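Search this site Enter keywords Go
Filed under: Student Work > Engineering and Design > Project Reports

Trying out the Hokurley two-arm kit: our project report

When our group was offered the choice of building something from scratch or reviewing something already on sale, we spent a good deal longer deciding than we should have. In the end we chose the review, partly since two of us had seen the Hokurley kit on the Dergate stand at the November open day and had not stopped talking about it. Dergate sells the kit and lends it to colleges for a trial period, and the workshop at Prestwood very kindly found us a corner to keep it in.

What we wanted to know was simple enough. Could a group of students with no real background in robotics set the kit up, teach it a few everyday handling jobs, and get results good enough to be worth the money a college would have to spend? We are aware that this is a big question for a small project, and we have tried to be fair to the kit as well as to ourselves.

Setting up took 2 afternoons. The printed guide is friendly and clearly laid out, although it assumes you already know which cable goes to which arm, and we lost a good hour to a pair of connectors we had swapped over. Once that was sorted, the Akolgo software that comes with the kit found both arms straight away - a lovely moment, and there was some cheering. The calibration screens are plain but they do explain what they are asking for, and we only had to repeat the whole routine once.

We then moved on to handling. Our main task was picking up a shallow black plastic tray by its rim and tilting it, which sounds like nothing at all until you try to do it with a gripper. Hold it too near the corner and it twists. Hold it too gently and it slides. We tried a great many starting positions before we settled on one that felt dependable, and even then we kept a notebook open beside us to write down every change.

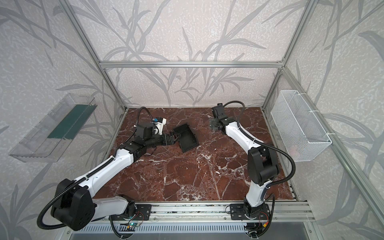 Over the whole trial we logged 337 attempts, and we are rather proud of that number, as it meant giving up several lunch breaks. The early ones were mostly poor. Most of the trouble came from us moving the arms too quickly during teaching, so that the recorded path had little jerks in it which the kit then copied faithfully. After we slowed down, things improved a great deal, and the last sessions were almost restful to watch.

The wrist cameras deserve a kind word. Being able to see the rim of the tray close up on the screen made it far easier to line the fingers up, and we would not want to do this sort of work with an overhead view only. On the other hand, the Akolgo playback window is small and cannot be made bigger, so we took turns leaning in towards it. We have passed this on to Dergate, who replied politely and said they would look at it.

Using both arms together was harder than we had hoped. The guide gives 9 practice exercises, and only the final pair ask you to move one arm while the other keeps hold of something. We would have liked more of these, and sooner, because working with two arms is surely the reason anyone would pick this kit over a cheaper one.

Would we recommend it? Yes, for a college that can give it a fixed home and let a group stay with it for a term - it rewards patience, and it is sturdy enough to put up with beginners. For a single lesson or a short club we think it would be a struggle, as the setting up would eat most of the time. Our full log and the notebook pages are kept in the Prestwood workshop office, and any group taking on the kit next year is very welcome to borrow them.

Report handed in 10/04/2021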